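Fornstead Community Baking Program
Progress report to the Tran Fund
Prepared by Sylvie Doucette, program lead
23rd March

Dear Roscoe,

This report covers the winter term of the baking program and what we plan to do with the rest of the grant. The spending sheet went to your office separately, so I have kept the money section short.

Classes

The beginner bread class ran every week of the term except the one when the building lost its heat. We made that session up at the end. Students started with a plain white sandwich loaf, moved on to oatmeal bread and dinner rolls, and finished with a braided loaf. The rolls went well from the first night. The sandwich loaf gave people more trouble than I planned for, mostly with the second rise. Several students put the pans in the oven too early and got a split down one side. I have rewritten the handout so that it tells them to press the dough with a fingertip and watch how fast it springs back, instead of giving a time.

The pie class was moved from the fall and finally got going in January. We used the all-butter crust from the old recipe binder. It is a good crust but it doesn't forgive a warm kitchen, and ours gets warm once both ovens are on. We now cut the butter in first thing, put it back in the refrigerator, and do the talking part of the class while it chills. Fillings were cherry, pumpkin and a buttermilk custard. The custard pie was the one people asked to make again.

The after-school group is the part of the program that changed most. In the fall we tried to finish a whole recipe in one afternoon and the children spent too much time standing and waiting. This term we split each recipe over two afternoons. Cookie dough was mixed and chilled on the first and baked on the second, and the same with pizza dough. Measuring has improved a lot. Most of the group can now level a cup of flour without being reminded, and they know why the baking soda and the baking powder are kept on different shelves. 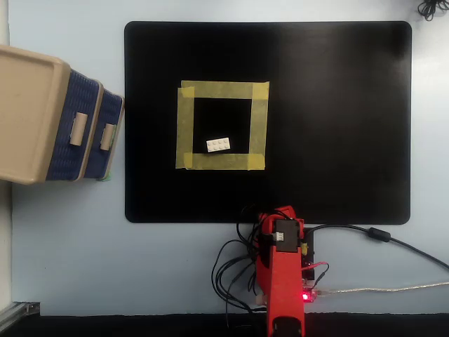 Equipment

The grant paid for 3 stand mixers, and all of them are in use. One arrived with a bent beater and the supplier replaced it. We also bought sheet pans, loaf pans, bench scrapers and a set of digital scales. I would buy the scales again before anything else on the list. Students who weigh their flour get much more even results, and the bread class has stopped using cups completely.

The Grornano oven is still a problem. It runs hot at the back, and a tray of cookies has to be turned halfway through or the last row burns. The repair person adjusted the thermostat in February and it was better for a short while. We are getting a price for a new part. Until then the pies go in the other oven, which slows down pie night – the last group was taking theirs home well after closing time.

Spending

There is $1,000 left in the ingredients line. Butter and eggs cost more than we budgeted, but we spent less on flour after Porkach Mill agreed to sell us the large sacks at the restaurant price. I would like to use what remains for the spring classes and to keep it in the same line. If the oven part turns out to be expensive I will write to you before moving any money.

What did not get done

The recipe booklet is behind. The recipes have been collected and typed, but they haven't all been tested by someone who wasn't in the class, and I don't want to print them until they have. The biscuit recipe in particular came out different for each person who tried it. The buttermilk amount in the original was written as "enough," and we are still working out what that should be.

We also didn't hold the open baking night. The only free evenings on the building calendar fell on pie night.

Next term

Classes start again in April. The plan is as follows:

Beginner bread, repeated, with the new handout.
Biscuits and quick breads, a new class in place of pie.
After-school group, continuing with two-part recipes. They have asked for cinnamon rolls.
Open baking night, date to be set with the building office.

I have one question for you. The grant letter says the booklet should be printed by the end of the program, but it doesn't say whether a version people can download would count. Several students have told me they would use it on a phone in the kitchen. Please let me know which you would like, or if you want both, so that I can ask for printing prices in time.

You are welcome to visit any of the spring classes. Bread night is the best one to see, and there is usually a loaf to take home.

Sylvie Doucette
Fornstead Community Baking Program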